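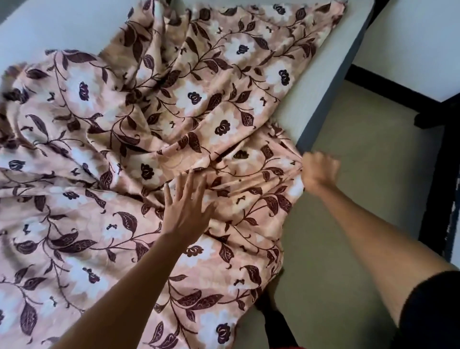 Niilo Ikonen
Industrial relations correspondent

October 21, 2020

The enterprise agreement covering room attendants, linen porters and public-area cleaners at Drinar's eight hotels passed its nominal expiry date in April. Its terms continue to apply until a replacement is approved or the agreement is terminated. Bargaining has stalled on one clause, and it has little to do with the base rate.

Clause 18 sets the workload. Under the current wording, attendants are paid by the hour and a room quota is described as "indicative". Drinar wants the quota made a performance measure, with shortfalls recorded against the individual. The union's log of claims goes the other way: a fixed ceiling per shift, with a departure room weighted at two units and a stayover at one.

The weighting matters because the mix of rooms has changed. Stays are shorter, and a higher share of each day's list consists of departures, which require a full linen change. An attendant given the same number of rooms as last year may be doing considerably more work in the same paid hours. Delegates say the difference is being made up in skipped breaks and unpaid minutes at the end of the shift.

Drinar disputes this. Its position paper argues that supervisors already adjust lists on request and that a hard ceiling would push work to labour hire. Much of it has gone there already. Molefe, the contractor that supplies weekend crews, pays under a separate agreement with no workload clause at all.

Almost 2,000 workers are covered across both employers, though only Drinar's direct staff can vote on the Drinar agreement. The union has asked for a site rates clause, under which contractors would be engaged on terms no less favourable than those of direct employees. Drinar has declined to table a counter-proposal.

There is a precedent of sorts. Avier, a smaller operator, agreed to weighted quotas in its last round - in exchange for wider rostering flexibility and a longer notice period for stoppages. Drakel took the opposite course and outsourced housekeeping before its agreement expired.

A protected action ballot is the likely next step. The proposed questions cover bans on overtime, bans on completing quota sheets and stoppages of up to two hours. The sheet ban would cost members nothing in output and would remove the data on which Drinar's measure depends - management has indicated it would treat it as partial work and deduct pay accordingly.

The parties are due to meet again next week.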